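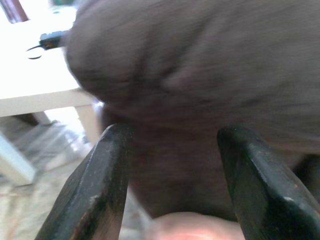

Mestura is a spiced stew of dried beans, barley and smoked fish, traditionally cooked overnight in a covered clay pot. It is associated with the river town of Boateng and the farm villages upstream of it, where it was eaten on Saturday after the market closed. The name is also used for the dry spice blend that seasons the dish.

Preparation

The beans and barley are soaked separately, then layered in the pot with onions, dried chili and pieces of smoked fish. Water is added to cover, and the lid is sealed with a strip of flour dough. Older cooks set the pot in the ashes of the bread oven in the evening and took it out the next morning. Most home cooks now use a low oven and leave out the dough seal. The stew is not stirred, and the barley at the bottom forms a dark crust that is scraped up and served last.

The spice blend contains coriander seed, black pepper, dried lime peel, fenugreek, bay leaf and mustard seed. The seeds are toasted before grinding. Some families replace the lime peel with dried sour plum.

Regional forms

In Ununov, a hill district north of the town, fish was hard to get and the stew is made with smoked mutton neck. The Ununov version is thicker, contains no chili and is eaten with a spoonful of sour cream.

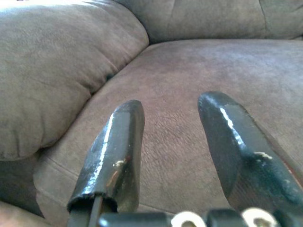

A meatless form with dried mushrooms is cooked during fasting periods. It takes less time, and the barley is usually added halfway through so that it keeps its shape.

Commercial production

Canned mestura was first sold by Plemer, a cannery that had packed river fish for the same market. Its recipe used pearl barley in place of hulled barley and cut the fish into smaller pieces. The company stopped making the stew when the cannery closed, but the spice blend is still sold in 20-gram packets under the same label.

In restaurants

The chef Amos Nakamura put mestura on his menu as a first course, served in small bowls with the crust on the side. The food writer Prasetyo Raju criticized restaurant versions for using fresh fish, which he said gave the broth too little salt and no smoke. His own recipe, which feeds 6, is the one most often reprinted.

Festival

A mestura festival takes place in Boateng each June. The stew is cooked in shared pots on the riverbank and sold by the bowl. The most recent festival sold 2,057 bowls, of which 766 were the Ununov version.

See also: Bean stews; Smoked fish; Barley dishes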